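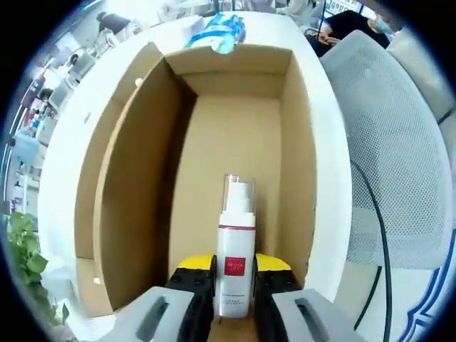 Prumholm Packing is a set of 273 demonstrations for training a policy to pack small household goods into an open carton. All of it was recorded with hand-held grippers at a shared office table, with no arm involved. Most items are light and have a shape the fingers can close on from both sides, like the white pump bottle with the red label. Bottles are carried upright.

3 min read

Episodes are grouped into 6 folders by item type. Each has video, gripper width and pose at every step. No episode runs over 500 steps. 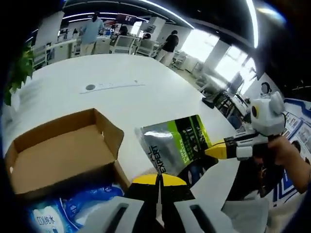 Two-handed episodes are stored as paired left and right streams on a shared clock. Load both or the actions won't line up. Labelling was redone in November, and the Dimano loader reads the new format only.

Last updated February 8, 2019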